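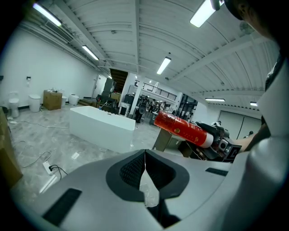
Flukska Recipe Notes

Version 6

Flukska is a collection of home recipes in written form, for people who study how cooking instructions are made, or who simply need plain recipes for a small program. It has 511 recipes. All are in English, and 70 of them have also the Turkish text from which they were translated.

What is in the files

recipes.csv has one recipe per line. The columns are id, title, servings, minutes, ingredients, steps and source.
units.csv gives the household measures and their value in grams or milliliters.
pairs.csv connects the English recipe with the Turkish one, by id.

The text is saved as UTF-8. Please check this when you open it in a spreadsheet, otherwise the letters ğ and ş will be damaged.

Where the recipes come from

Most were written by members of the Nilora cooking circle, in their own words. The rest I copied from family notebooks with the permission of the owners. I corrected spelling, but I did not change quantities, even when they looked strange to me. One lentil soup asks for 500 grams of onions, and the writer confirmed it.

Known problems

The column minutes is not reliable. Some writers counted the time for soaking beans and others did not.
"Glass" as a measure means the water glass in units.csv, but in the older recipes it can be a tea glass. I marked these with a question mark where I noticed.
Desserts are too many in comparison with fish.
Allergens are not marked. Do not use the collection to decide what is safe for a person to eat.

Changes in version 6

Double entries of stuffed peppers removed.
Oven temperatures are now in Celsius everywhere.
The Kamath bread recipes, added in February, have now their own source label.

Use

You may copy, change and share the files if you keep the source column. For printing in a book, please write to me first.

Corrections are welcome. Send the recipe id and the line which is wrong, it is enough.

Serpil Oral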